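# Notes on the Washing-Up, Second Installment

2022-12-09

Readers of the first installment, published in September, will recall that it concerned knives and boards and that it promised a sequel on pots. The present entry fulfills that promise. It has been prepared for the small circle who follow these pages, and in particular for Nelu Preda, who wrote from Trindstead to ask why the subject of drying had been passed over in a single sentence.

The question was a fair one. I have lived at number 403 for 10 years, and in that time I have washed the same few pans nearly every evening without giving much thought to what happened after the tap was turned off. The pans went into the rack and stayed there until they were wanted. It was only when the rack itself broke, early in September, that I was obliged to adopt a procedure.

## The rack and its replacement

The rack was a wire model purchased from Jandura, the hardware store on the corner, and one of its legs had been loose for a considerable period. I did not replace it. The space it had occupied was more useful than the rack had been, and I wished to see whether the kitchen could be operated without one.

For the first week the results were unsatisfactory. Plates were leaned against the wall and slid. Glasses were placed upside down on the counter and left rings. A saucepan put away damp in the lower cupboard came out three days later smelling of the cupboard. I concluded that a household without a rack must either dry its dishes by hand at once or accept a certain standard of disorder, and I elected to dry them.

## Regarding cloths

The linen drawer contained 12 cloths at the time of the inventory. Most of them were cotton, several had been gifts, and one carried a printed calendar for a year long past. They were reviewed individually over the course of a weekend.

The older cotton cloths performed well on glasses and poorly on anything heavy. The newer ones, which had been washed with fabric softener by a previous guest, moved the water from one side of a plate to the other. The gift cloths were handsome and have been returned to the drawer.

Microfiber proved to be the most dependable choice for steel. It takes up a good deal of water before it must be wrung out, and it leaves very little lint. My own rules for it are as follows:

- It is washed separately from the cotton.
- It receives no softener at any time.
- It is never used to lift a hot pan.
- It is folded after use and set at the side of the counter, where it can be reached with the left hand.

The last rule is a matter of personal convenience. A right-handed person holding a saucepan by its handle will generally find the free hand to be the left one, and it is tiresome to reach across.

Nelu takes the opposite view and hangs every cloth from the oven door. We have corresponded on the matter at some length and the position at both addresses remains unchanged.

## Regarding the pot

Stainless steel is a forgiving material in most respects, although it shows everything. A pot may be entirely clean and still display marks across its base, particularly in a district with hard water. Ours is such a district. The marks are of no consequence to the soup, but they are the first thing a visitor sees on lifting the lid, and I have come to regard their removal as part of the work.

The method I follow was passed to me by a former colleague at Prosser, where the staff kitchen was maintained to a higher standard than the offices. The pot is washed in the ordinary manner with hot water and a soft sponge. It is then rinsed with a small quantity of white vinegar diluted in water, rinsed again with plain water, and dried immediately. The drying begins with the interior wall, proceeds to the base, and finishes with the outside and the handle. Nothing abrasive should be used on a polished interior. I used a scouring pad on one occasion and the scratches are still there.

Burned-on food calls for patience. The pot is filled to a depth of 2 inches, a spoonful of baking soda is added, and the water is brought to a simmer and then left to cool. What remains will usually come away with a wooden spatula. If it does not, the operation may be repeated the following day.

## Regarding handles

A handle with a silicone cover deserves separate attention. Water finds its way under the cover and sits there, and on a pan that is washed daily this can continue unnoticed for months. Where the cover is of the type that slides off, it should be removed from time to time and both parts dried. Where it does not slide off, the pan should be held with the handle pointing downward for a moment after rinsing. Ribbed covers also collect grease between the ridges, for which an old toothbrush is adequate.

The joint between handle and rim is the other place that tends to be missed. I now run a corner of the cloth around it each time.

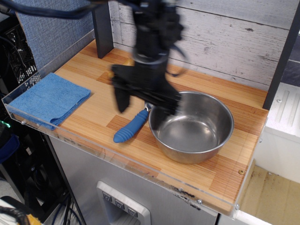
*The steel pot with the blue grip, and the blue microfiber towel folded at the left of the counter.*

## Regarding the counter

Wood should not be left with water standing on it. After the last pot has been dried, the surface is wiped along the grain, then gone over once more with a dry cloth. Attention should be paid to the front, especially where there is any kind of raised edge, as crumbs and drips gather against it and are easily overlooked from a standing position.

I have not yet settled the question of oil. The tin recommended to me is produced by Plorkotness and carries a strong smell of oranges, which some members of this household find agreeable and others do not. A test patch has been applied inside the pantry, on a shelf of the same wood, and will be inspected in due course.

Correspondence on oils, and on the proper care of cast iron, may be left in the space provided under this entry. Nelu has already given notice of a submission on the latter subject.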